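Ticket 3293: Wrist camera soft at close range, Lolau fingers on denim
Product: Lolau two-finger gripper with wrist camera
Opened by: Elīna Koppel
Assigned to: Ojārs Raudsepp
Status: Open

Koppel
We are comparing the Lolau and the Buschmann gripper on folded jeans. Same arm, same controller, same pick list, 100 picks each. The Lolau drops fewer garments but its camera picture goes soft once the fingertip is close to the cloth. The seam finder then loses the seam and the pick times out. Firmware is build 487 on both units.

Raudsepp
Is focus locked? Also send the exposure setting and the arm speed during the last part of the approach.

Koppel
Focus is locked. Exposure is on auto. Arm speed is the default from the Drultgate controller profile, I have not touched it.

Raudsepp
Auto exposure goes long when the camera is near the cloth and the lights are behind the wrist. Set it to fixed, short, and raise the gain. Then halve the approach speed. Change one at a time please and run the pick list after each.

Koppel
Fixed exposure done. Fewer timeouts, still not as good as the Buschmann. Half speed is better again, but the cycle is now too slow for the comparison to be fair. Raimonds wants both grippers on the same speed.

Raudsepp
Then keep the default speed and add a short pause before the seam finder takes its picture. The setting is called settle time. Yours is probably zero.

Koppel
It was zero. Will try it tomorrow. Attaching a wrist view over a pair of light blue jeans so you can see how soft the stitching gets next to the finger. Both seams can still be made out by eye, so I would expect the finder to get at least one of them. I can send the controller log as well if you tell me which level to record at.

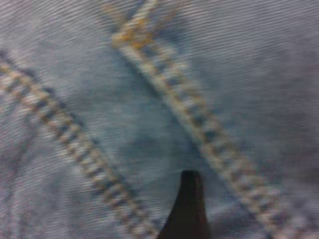
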